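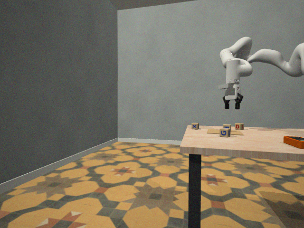
Solange Renaud
Manuals Editor, Cillby

Section 2: Leveling Your Talier Table

Allow 30 minutes, or a whole evening if two people are in charge.

1. Put the table where you want it to live. You will change your mind, so do this before step 2.

2. Set a marble on the top and let go. Note which way it rolls.

3. Turn the foot at that end counterclockwise, one half turn at a time.

4. Repeat until the marble loses interest.

Note: Patterned tile is rarely as flat as it looks. Check again after a week.

Caution: Each foot extends up to 2 inches. Past that it becomes a separate item, sold as part 334.

Caution: Folded cardboard under a foot voids the warranty. We do check.

If the table still rocks, go to Section 3, Blaming the Floor.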